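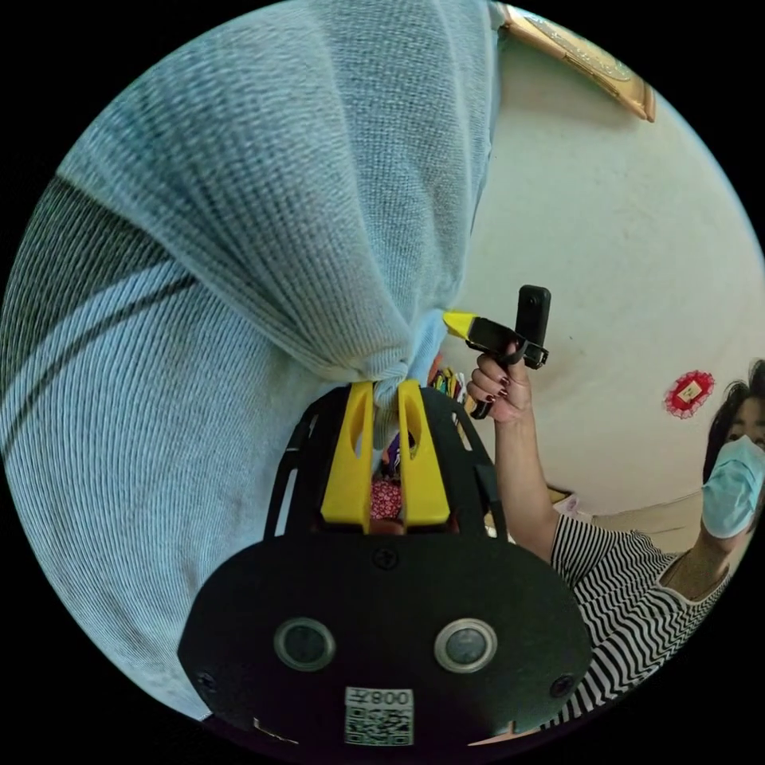 A cloth sack closed with a knot is still the best way to store winter blankets. My sister paid 40 dollars for a Wudholm storage box with clips, and two clips broke by July. A sack has no clips. Knit cloth gives when you stuff it, lets air through, and goes in the wash with the sheets. The knot can be a pain to undo - I grant that. I would still take it over another plastic lid that needs replacing.

Begoñe Cifuentes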